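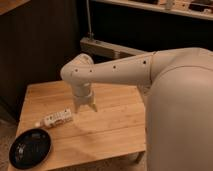
그림 3-1. 테이블 위로 뻗은 흰색 로봇 팔과 그리퍼

## 3. 경기장 설치 및 초기 설정

이 장은 유도 경기용 계시·득점 표시 시스템 Tundis를 매트 한 면에 설치하고 첫 경기를 시작할 수 있는 상태로 만드는 절차를 다룬다. 여러 매트를 묶어 운영할 때는 매트별로 3.2~3.6을 모두 마친 다음 4장 '다면 운영'으로 넘어간다. 대진표 작성과 선수 명단 관리는 Jumeo 프로그램 설명서를 따른다.

본문의 버튼 이름은 대괄호로, 화면 메뉴는 작은따옴표로 표기한다.

### 3.1 설치 전 확인

다음 구성품을 꺼내 바닥에 펼쳐 놓고 손상 여부를 확인한다.

- 주 표시반(관중석 방향)
- 보조 표시반(주심 및 선수 방향)
- 조작반과 조작반 덮개
- 표시반 스탠드
- 부저 유닛
- 신호 케이블, 전원 케이블
- 누르기 계시용 유선 스위치

표시반 전면의 보호 필름은 3.4의 점등 시험이 끝날 때까지 떼지 않는다. 필름을 뗀 제품은 외관 흠집에 대한 교환을 신청할 수 없다.

> **주의**
> 전원 케이블은 반드시 Cikergate가 공급한 것을 사용한다. 외형이 같은 타사 케이블은 접지선이 빠져 있는 경우가 있다.

### 3.2 스탠드와 표시반 고정

1. 안전지대 바깥에 스탠드를 세운다. 스탠드 다리의 어느 부분도 매트 위에 올라가지 않아야 한다.
2. 다리를 끝까지 벌리고 잠금 레버를 내린다.
3. 기둥을 뽑아 표시반 하단이 바닥에서 185 cm 높이에 오도록 맞춘다. 기둥의 적색 눈금이 이 높이에 해당한다.
4. 기둥 잠금 나사를 조인다.
5. 주 표시반을 두 사람이 들어 브래킷에 건다. 걸쇠가 맞물리면 딸깍 소리가 난다.
6. 브래킷 좌우의 고정 핀을 끼우고 핀 끝의 고리를 접는다.
7. 보조 표시반도 같은 방법으로 반대편 스탠드에 고정한다.

스탠드와 안전지대 경계 사이에는 60 cm 이상의 간격을 둔다. 대회 규정이 더 넓은 간격을 요구하면 대회 규정이 우선한다.

> **경고**
> 고정 핀을 끼우지 않은 상태에서 기둥 높이를 바꾸지 않는다. 표시반이 떨어져 부상을 입을 수 있다. 높이를 다시 맞추려면 표시반을 먼저 내린다.

> **참고**
> 바닥이 고르지 않은 체육관에서는 다리 끝의 수평 조절 발을 돌려 기둥을 수직으로 맞춘다. 기둥 하단의 수준기 기포가 원 안에 들어오면 된다.

### 3.3 배선

배선은 모든 장치의 전원 스위치가 꺼진 상태에서 한다.

1. 조작반을 계시석 탁자에 놓고 뒷면 단자가 매트 반대쪽을 향하게 한다.
2. 신호 케이블의 청색 단자를 조작반의 'OUT A'에, 다른 쪽 끝을 주 표시반의 'IN'에 꽂는다.
3. 두 번째 신호 케이블로 조작반의 'OUT B'와 보조 표시반의 'IN'을 연결한다.
4. 누르기 계시용 스위치를 'OSK' 단자에 꽂고 나사형 덮개를 돌려 고정한다.
5. 부저 유닛을 'BZ' 단자에 연결한다.
6. 전원 케이블을 각 장치에 먼저 꽂은 다음 벽면 콘센트에 꽂는다.
7. 통로를 지나는 케이블 위에 케이블 덮개를 씌운다.

'OUT A'와 'OUT B'를 바꾸어 꽂아도 고장은 나지 않으나 백색 도복과 청색 도복의 좌우 표시가 뒤바뀐다. 이 경우 케이블을 다시 꽂지 않고 '설정 > 표시 > 좌우 반전'에서 바꿀 수도 있지만, 변경 내용은 전원을 끄면 지워진다.

조작반 퓨즈의 정격은 2 A이다. 정격이 다른 퓨즈로 교체하지 않는다.

> **주의**
> 신호 케이블을 조명용 전원선과 나란히 묶지 않는다. 숫자가 깜박이거나 한 획이 빠져 보이는 증상은 대부분 이 배선에서 생긴다.

### 3.4 전원 투입과 점등 시험

1. 주 표시반, 보조 표시반, 조작반 순서로 전원을 켠다.
2. 조작반 화면에 'Tundis' 글자가 나타났다가 사라질 때까지 기다린다.
3. [시험]을 길게 누른다. 모든 숫자 획과 벌칙 표시등이 동시에 켜진다.
4. 매트 반대편에서 표시반을 보고 꺼진 획이 있는지 확인한다.
5. [시험]을 한 번 더 눌러 부저 음을 확인한다.
6. [취소]를 눌러 대기 화면으로 돌아간다.
7. 표시반의 보호 필름을 제거한다.

표시반 하나만 켜지지 않으면 해당 표시반의 신호 케이블을 뽑았다가 다시 꽂고 1번부터 되풀이한다. 두 표시반이 모두 켜지지 않으면 조작반의 퓨즈를 점검한다.

### 3.5 경기 프로파일 선택

프로파일은 경기 시간, 연장전 처리, 누르기 판정 시점, 벌칙 표시 방식을 묶은 설정값이다. 출고 상태에는 '성인', '유소년', 'Ağca'의 프로파일이 저장되어 있다. 'Ağca'는 단체전용이며 팀 승수 표시란이 추가된다.

1. 대기 화면에서 [메뉴]를 누르고 '프로파일'을 선택한다.
2. 사용할 프로파일에 커서를 놓고 [확인]을 누른다.
3. '경기 시간' 항목을 대회 요강과 대조한다. 값이 다르면 [+]와 [-]로 고친다.
4. '연장전' 항목을 '골든스코어' 또는 '없음'으로 지정한다. '골든스코어'에서는 시계가 올라가는 방향으로 움직인다.
5. '누르기' 항목에서 절반 시점이 10초로 되어 있는지 확인하고, 한판 시점을 요강에 맞춘다.
6. '벌칙' 항목에서 지도 표시와 반칙패 표시의 연동 여부를 지정한다.
7. [저장]을 누른다. 저장하지 않고 메뉴를 나가면 이전 값이 그대로 남는다.

경기 도중에는 프로파일을 바꿀 수 없다. 시계가 멈춰 있어도 득점이나 벌칙이 하나라도 입력되어 있으면 경기 중으로 간주한다.

> **참고**
> 누르기 절반 시점에는 조작반에서만 짧은 음이 난다. 한판 시점에는 부저 유닛이 울린다. 득점은 자동으로 올라가지 않으며, 주심의 선언을 확인한 뒤 계시원이 입력한다.

### 3.6 Jumeo 연결

대진 정보를 수동으로 입력하는 경우 이 절은 건너뛴다.

1. Jumeo가 설치된 컴퓨터와 조작반을 랜 케이블로 연결한다.
2. 조작반에서 '메뉴 > 통신 > 매트 번호'를 열고 해당 매트의 번호를 입력한다.
3. Jumeo에서 '장치 검색'을 누른다. 조작반의 일련번호가 목록에 표시된다.
4. 일련번호가 조작반 바닥면의 표기와 일치하는지 확인하고 '연결'을 누른다.
5. 체급 목록을 전송한다. 전송이 끝나면 조작반 화면 하단에 체급명과 다음 경기 선수명이 나타난다.

같은 매트 번호를 가진 조작반이 둘 이상이면 나중에 연결한 장치가 거부된다. 선수명이 표시란보다 길면 뒷부분이 생략되며, 생략 위치는 Jumeo의 '표시명' 칸에서 따로 지정할 수 있다.

무선 연결은 지원하지 않는다. 통신이 끊겨도 진행 중인 경기의 시계와 득점은 조작반에서 계속 처리되고, 다시 연결되면 결과가 전송된다.

### 3.7 모의 경기

첫 경기 전에 계시원과 기록원이 제 위치에 앉은 상태로 다음 순서를 진행한다.

1. [경기 호출]을 눌러 선수명을 표시반에 띄운다.
2. [시작/정지]를 눌러 시계를 움직이고, 다시 눌러 멈춘다.
3. 백색 쪽에 절반을 입력하고 표시반의 같은 쪽에 나타나는지 확인한다.
4. 청색 쪽에 지도를 입력한 다음 [정정]으로 취소한다.
5. 시계가 움직이는 상태에서 누르기 스위치를 누른다. 누르기 시계가 별도로 올라가야 한다.
6. 누르기 스위치를 다시 눌러 누르기 시계가 멈추는지 확인한다.
7. 경기 시간을 끝까지 흘려보내 종료 부저를 확인한다.
8. [경기 종료]와 [삭제]를 차례로 눌러 모의 경기 기록을 지운다.

[삭제]를 누르지 않으면 모의 경기 결과가 Jumeo로 전송된다. 이미 전송된 결과는 조작반에서 지울 수 없고 Jumeo의 '결과 관리'에서 무효 처리한다.

### 3.8 설치 시 오류 표시

| 표시 | 원인 | 조치 |
|---|---|---|
| E-IN | 표시반 신호 없음 | 신호 케이블을 다시 꽂는다 |
| E-OSK | 누르기 스위치 단선 또는 미연결 | 단자 덮개를 조이고, 계속되면 스위치를 교체한다 |
| E-BZ | 부저 유닛 응답 없음 | 전원을 끄고 'BZ' 단자를 점검한다 |
| E-NO | 매트 번호 중복 | 매트 번호를 다시 입력한다 |
| E-PF | 프로파일 손상 | '프로파일 > 초기화' 후 3.5를 다시 실행한다 |

'프로파일 > 초기화'를 실행하면 사용자가 만든 프로파일도 모두 지워진다. 필요한 설정값은 미리 적어 둔다.

표에 없는 코드가 나타나면 전원을 끄고 코드, 일련번호, 펌웨어 버전을 적어 Cikergate 기술지원 창구에 접수한다. 펌웨어 버전은 '메뉴 > 정보'에 표시된다.

개정일: 2022년 7월 5일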